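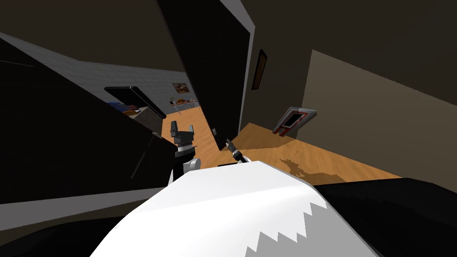 Print this page
E-mail this page

Repair or replace? Small household appliances in Tundwood

Student project report, July 15, 2026

1. Why we chose this subject

Our group wanted to find out what people do when a kettle, toaster or hairdryer stops working. Most of us had grown up with a drawer or cupboard where broken things were put and then forgotten. The course asked for a local subject, so we kept to Tundwood and the nearby village of Zasness.

2. How we did it

We gave out 200 paper questionnaires in April, half in Tundwood and half in Zasness, and got 100 of them back. The form had two pages. The first asked what had last broken in the home and how old it was. The second asked what had been done with it and what it had cost, if anything.

Some answers could not be used for the cost part, as people had left it blank or written "not much". We kept these forms in for the other questions.

3. What we found

Of the 100 households that replied, 37 had tried to get the item repaired or had tried it themselves. The rest had bought a new one, gone without, or still had the broken one at home waiting for a decision.

Kettles were hardly ever repaired. Several people wrote that a new one costs less than having somebody look at the old one. Vacuum cleaners did better - belts, hoses and filters can be bought separately and most people felt able to fit them. Sewing machines were often repaired even when they were very old, and the people who owned them wrote the longest answers on the whole form.

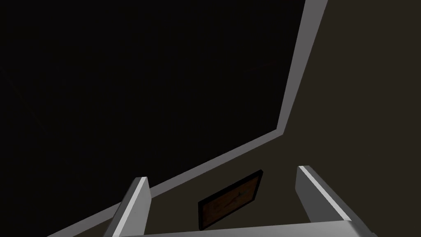 Age mattered less than we had expected. A toaster of two years was thrown out as readily as one of ten. What people wrote about most was how the thing was put together. If the bottom was held on with ordinary screws they had at least opened it. If it was glued, or had screws with an unusual head, they had stopped there.

In Zasness more people said they knew someone who could mend things. In Tundwood more people mentioned the shop where they had bought the item, usually to say that the guarantee had run out.

4. Problems with the survey

We did not ask how old the person filling in the form was, and we should have. The word "appliance" also caused trouble. One person told us about a garden gate. We left that form out of the section on types of item.

The questionnaires were handed out in daytime, so people who work away from home are probably missing from the results.

5. If the project is continued

A second survey should ask about spare parts in more detail, and the cost question needs boxes to tick. We would also like to visit the tip and see which items are brought in - this needs permission, and we applied too late.

Print this page
E-mail this page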